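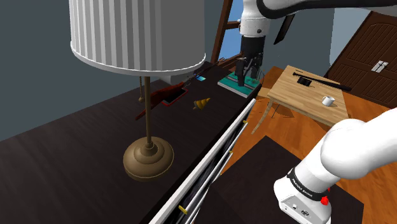
9 October 2024

Long day, and I'm writing this with my shoes off and a bowl of cereal that is going to have to count as dinner. I told myself when we started hiring that I would keep up this diary at least once a week, and then September ate me whole, so let me get down what I can before I fall asleep on it.

We made the offer to Themba Mathebula this morning and he said yes before lunch! He'll run the support team, all of it, which means that for the first time since Janjua was just me and a borrowed laptop I won't be the person who answers when a customer can't find their invoices. I was so happy I walked around the block twice. Then I came back, sat down, and felt a bit sick, and I've been trying all evening to work out why.

I think it's this. With Themba we are 43 people. I know everyone's name, of course I do, but last week I was in the kitchen with a woman from the billing side and I could not have told you what she was working on, or whether she liked it here, or who she ate lunch with. She was perfectly nice about it. She told me about a bug that had been driving her crazy for nine days (nine!) and I stood there thinking, a year ago I'd have known about that by the second morning, and probably made it worse by trying to help.

When there were 13 of us we didn't have meetings so much as one long conversation that we stopped in order to sleep. If somebody changed the price page, everyone heard them do it. Now we have a meeting to plan the Monthly, and notes from the planning, and I caught myself this afternoon asking someone to put a decision "in the doc" when she was sitting four feet away from me. My old boss at Vison used to talk like that and I used to roll my eyes at him. I should probably write him a kind note one of these days.

The other big thing is Mekthorpe. We're opening the second office there in December, nine desks to start, and I went back and forth on it for so long that I think everyone was relieved when I finally signed the lease. It's a good building, with an awful carpet and a bakery downstairs. What worries me is the people who'll be there. The ones here will get the jokes and the birthday cake and the hallway talk, and the ones in Mekthorpe will get the notes. I want to spend the first month over there myself, and I said so at the leads meeting, and there was a little pause that I took to mean they would all get a lot more done with me out of the way. Fair enough.

Pikinstead signed up too, I nearly forgot. They are our biggest customer yet by a long way, almost 1000 seats once they've moved everyone across, and they want a training plan by the end of the month. We don't have a training plan. We have me, on a call, sharing my screen and saying "oh, ignore that button." So that goes to the top of Themba's pile, poor man, and I did warn him about it before he accepted. He laughed and asked which button.

Mom called around eight and asked how the little company was doing, and I told her about the hire and the new office and the customer, and she was quiet for a second and then asked if I was eating properly. I said yes. See above re: cereal.

Things for tomorrow, so they stop going around in my head. Call the landlord about keys. Find out what the woman in billing likes to be called, because I have a feeling it's a shortened version and I've been using the long one since spring. Move the leads meeting to after lunch. Write something to the whole team about Mekthorpe before the rumors do it for me, and write it myself, even if it comes out clumsy.

The radiator has started its knocking again so I suppose it's officially fall. Going to bed.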